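Computer refurbishment

Computer refurbishment is the repair, testing and resale of used computers. In the town of Wedberg, the trade began with Savolainen, a shop that bought retired office machines and sold them to schools.
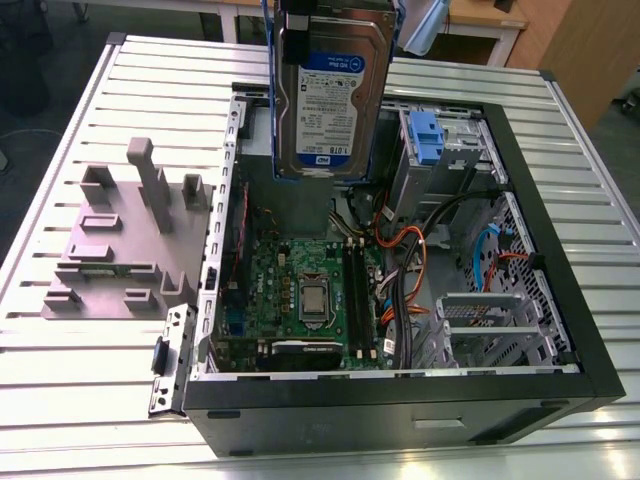
A 1.0TB WD Blue hard drive in a blue carrier

Storage is normally dealt with first. Drives are wiped or replaced, and a record of each one is kept for the seller. Vamton, a regional reseller, handled 1,626 machines in its first year and passed 97 percent of them for resale. The rest were stripped for parts.
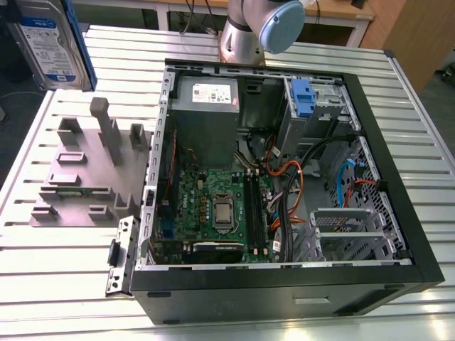

Grading and sale

Most sellers use letter grades based on outer wear - scratches, dents, missing feet - and list faults separately. Warranties are short, often 60 days. The Floluvska market, held every Saturday in October, has 20 stalls for graded machines. Buyers there may ask to see a tower opened before paying.

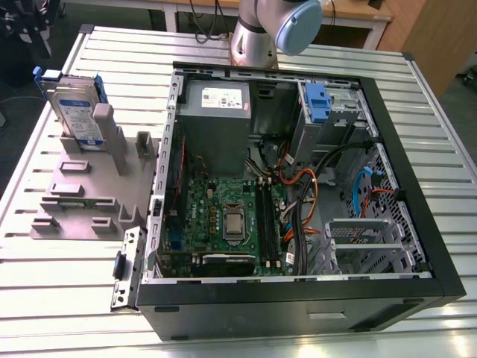
Desktop tower with the side panel removed

See also: Electronic waste, Secondhand goods, Data erasure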